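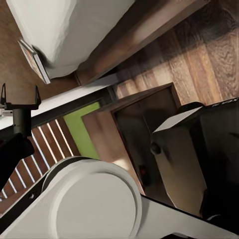
6.3 Arm stops short and reports "path clear"

Applies to the Rinus arm in simulation and on the bench. Revised May 13, 2019.

The fault shows up as a halt partway through a reach, with the status line still reading "path clear". Do not take that line at its word. It tells you what the planner believes, and the planner only knows about objects that have been given a collision shape. In the kitchen test room the slatted wooden panel, with its narrow gaps, and the glossy black appliance with the small round knob are the first things to check. Gaps and small knobs are often lost when shapes are simplified.

1. Press Hold. Do not press Resume, whatever the prompt suggests.

2. Open the log and look for code 98. If it is missing, go to section 6.4.

3. Turn on Show Shapes and compare each outline with the object it stands for.

4. Redraw any outline that is missing or too small.

5. Set speed to 20 per cent and run the reach again 4 times.

Note: Prudine's release notes say this was fixed in January. Lilla Dudás has logged it 9 times since then, so treat it as open.

Caution: A clean run in simulation does not prove the bench arm is safe. Keep people outside the marked area, and keep a hand on the stop button until Peter Hrnčiar has signed the test sheet.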